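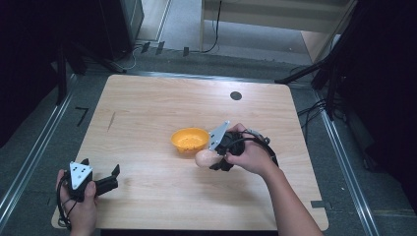

Kaster Grip Pair: notes and data card

Kaster is a two-handed kit from Skanum. You hold a gripper in each hand, do a chore on a table, and the kit writes down what you did so a robot can be blamed for it later. We bought one pair and recorded 200 episodes of small objects going into bowls.

What is in the release
Task: pick up an egg-shaped object, put it in the bowl
Episodes: 200, of which 57 are marked "fumble"
Rate: 10 Hz for gripper width
License: research use, see LICENSE

What we think of it
The fingers close smoothly and hold curved things better than I expected. The cables are another matter — they find your wrist within a minute and stay there. Skanum's manual says setup takes 8 minutes. Ours took until lunch.

Known problems
Left gripper width drifts after long sessions. Run ritchie_calib before you trust it.
Plirner export drops the last sample of every episode. Skanum calls this trimming.

Fumbles are kept on purpose. Filter them with the keep flag if you have a weak stomach.

Contact: Gavin Innes
Last updated 02/02/2020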